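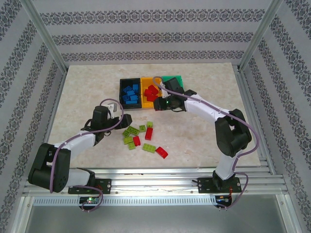 Trusa Brick Sorting Set: Data Card

Summary
The Trusa set covers the sorting of small building bricks by color into matching trays. It is maintained by the Jurnuseck project and was last revised on Oct 7, 2018. The set contains 2,396 recorded sorts, of which 800 are reserved for evaluation.

Materials
Bricks are blue, red, or lime green, in square and longer shapes. Trays are black, yellow, and green. Blue bricks belong in the black tray, red bricks in the yellow tray, and green bricks in the green tray. Bricks are placed on a light, marble-patterned board in front of the trays and may lie at any angle, including upright or on their sides.

Labeling
Each sort is labeled with the color of the brick and the tray in which it came to rest. A brick resting on the rim of a tray is labeled "unplaced." Shape is recorded in a separate field, and blank entries in that field should be read as "not checked." A green brick with its hollow underside facing up receives the same color label as one with its studs showing.
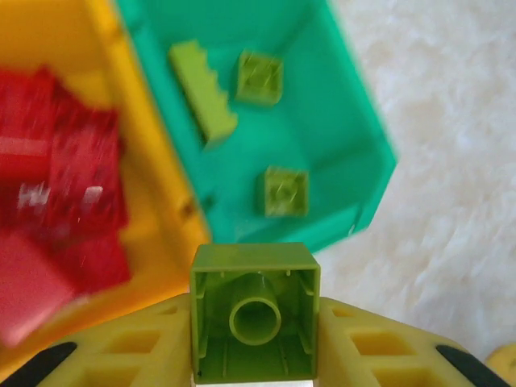
Elli Keskinen has asked that the shade be written as "lime" in every file, as the older Grindow lists use "green" for both the bricks and the tray. The request has been accepted for the next revision. Until then, users should consult the object field before filtering by color.

Contact
Corrections to labels may be sent to Jean Jardine at Jurnuseck. Please include the sort number.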